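News > Homes & Interiors > Textiles

May
By Skulleo Prints

SKULLEO BRINGS ITS BIG PAINTED CLOTHS TO TRATHAM

I've been putting off writing this because I kept thinking I'd find someone better at it, but the shop opens at 10am whether I've finished or not, so here goes. Skulleo, my small printed cloth business, is moving out of the back bedroom in Folbridge and into a proper unit in Tratham this May. We'll have a cutting table, shelves, a front door that customers can walk through (a first for us!) and a new range of 52 large table cloths, all printed from old paintings.

If you've bought from us before you'll know the tea towels. They did very well, and I'm fond of them, but a tea towel only gives you so much room. A painting with great big strokes in it wants to be spread out. I tried one on a full-size cloth last year, a wheat field with a stormy sky, and I kept going back to look at it when I should have been packing orders.

We've got blue skies, yellow fields, a few seas and one very gloomy orchard that my family has asked me to drop. I'm keeping it. The wheat field is still the one people stop at, with the crows scattered over it and that rusty path cutting through between strips of green. I like it best laid at an angle so the table shows at the corners. Over corrugated metal it looks wonderful, all that yellow against the silver, and the colours hold their own beside a box of tissues or a black steering wheel.

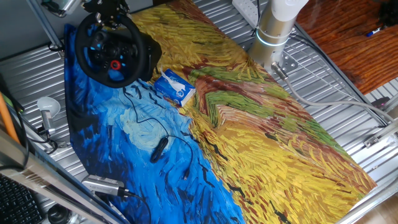 Skulleo Prints
Founder and maker

The printing is done for us by Szulc, a family firm I've worked with since the tea towel days. They are very patient with me. I sent the wheat field back 3 times over the mustard in the lower half, which kept coming out like custard, and they never once sighed down the phone. The blue was right first go. We've now had 1,186 cloths printed for the opening, and I have personally ironed more of them than I'd like.

A few practical bits, as people have been asking. The cloths are made to order in two sizes after the first batch goes, so if you want one quickly, come early. They go in the machine on a cool wash, and please iron them on the back. They crease when they're folded, so I roll mine round an old cardboard tube and keep it behind the sofa. You can hang one on a wall too, though you'll want a batten along the top or it'll sag in the middle like mine did.

We've had over 3,000 orders since the business began, nearly all of them online, and I've met hardly any of the people who placed them. I'm so looking forward to that part changing. Bring your table measurements if you have them. Bring a photo of the room if you can't decide between a blue one and a yellow one, and we'll unroll a few and have a look together.

The kettle will be on from opening time and there'll be seconds in a basket by the till, mostly custard-coloured wheat fields, at half price. Those are perfectly good cloths and I've got one on my own kitchen table.

Editors who'd like a sample cloth to borrow, or a chat about the range, can get hold of me through the Skulleo shop in Tratham. Mornings are best, before the parcels go.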